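Esbridge Puzzle and Block Club
Minutes of the September meeting, Wudham Room, 7:00 p.m.

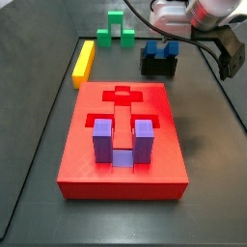 Welcome and last month's minutes
The chair opened the meeting and thanked everyone for bringing so many puzzles – both tables filled up before the kettle had boiled! Last month's minutes were accepted with one correction: the burr puzzle that went home with the Plarkport members was the small one. The large one is still in our cupboard.

Tray puzzles and red boards
This was the big item of the night and we gave it most of an hour. Members love the red board with the shapes cut into the top, especially the cross-shaped recess, and the purple U-shaped block was passed around until everybody had held it. There was a happy argument over whether a block with two tall prongs is easier for beginners than a plain bar. One side said the prongs give small hands something to grab. The other side said a U makes people think too hard about which way it faces, and that this is the fun of it. No vote taken. We will try both kinds at the family evening and see what the kids go for.

Color was discussed too. Purple on red got a lot of love and it was agreed to keep strong colors for any new pieces. A suggestion to paint numbers beside the slots was turned down, loudly.

Family evening
The Caputo Hall is ours from 5 p.m. and holds 100 people. We had 55 last year and would be thrilled with more. Tray puzzles go nearest the door, wire puzzles at the back, and the sliding blocks on the long table by the window. Please label your own puzzles underneath before you bring them – last year we had two boxes of pieces that took until November to sort out.

Plarkport swap
Plarkport would like to borrow 5 tray puzzles for the winter and will lend us their interlocking cubes in return. Agreed with great enthusiasm. The cubes are wonderful and several members have been asking for another go at them. Swap to take place at our next meeting.

Storage
The bottom shelf of the cupboard is full. Flat boards should be stored on their edges with a cloth between them, and blocks go in the lidded tubs. Anything without a label will move to the free table in October.

Any other business
A request for more lamps on the left-hand table. We will ask the Wudham Room if we can use the two from the hallway.
Tea money is now in the blue tin.

The meeting closed at 8:55 p.m., though the puzzling went on for a good while after.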